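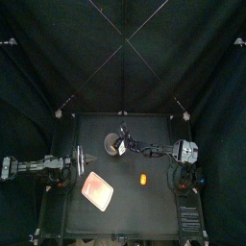
Winter water shutoffs on the north side

February 24, 2021

The water district has set the last round of winter shutoffs for the Drellthorpe neighborhood. Crews will replace the old iron main under Suslow Street between the rail crossing and Cárdenas Park. The work affects 158 homes and a handful of shops. Most addresses will lose water once, from 9 a.m. until mid-afternoon. Homes on the park side may lose it twice, as their service lines have to be moved to the new pipe in a separate step.

A door tag will go up at least two days ahead. If your tag has a green stripe, your block is in the first group. Orange is the second. Renters should check with the building manager, as tags are left at the main entrance only.

Fill a few jugs the night before and set aside a bucket for flushing. Turn off the ice maker. If you have a tank water heater, you can leave it on, but don't run the hot tap while the main is off. When service comes back, open the cold tap in the bathtub first and let it run until it clears. That usually takes about 30 minutes on the older blocks. Take the screens off your faucets before you do this — rust flakes will clog them. Hold off on laundry until the water runs clear, whites especially.

Parking will be closed on the east side of Suslow Street during work hours. The 16 bus will skip the park stop and pick up at the library instead. Trash pickup stays on its normal schedule, but carts on the east side need to go across the street.

Boltico, the paving contractor, will put down a temporary patch over each trench. It will be bumpy. The final paving is planned for October, after the ground has settled and the gas company has finished its own work on the same block. Cyclists may want to use the alley behind the school until then.

Anyone who needs water for medical equipment should call the district office before the tag date. The office can deliver up to 30 gallons per household at no charge. Questions about driveway access go to the same number, listed on the back of your bill.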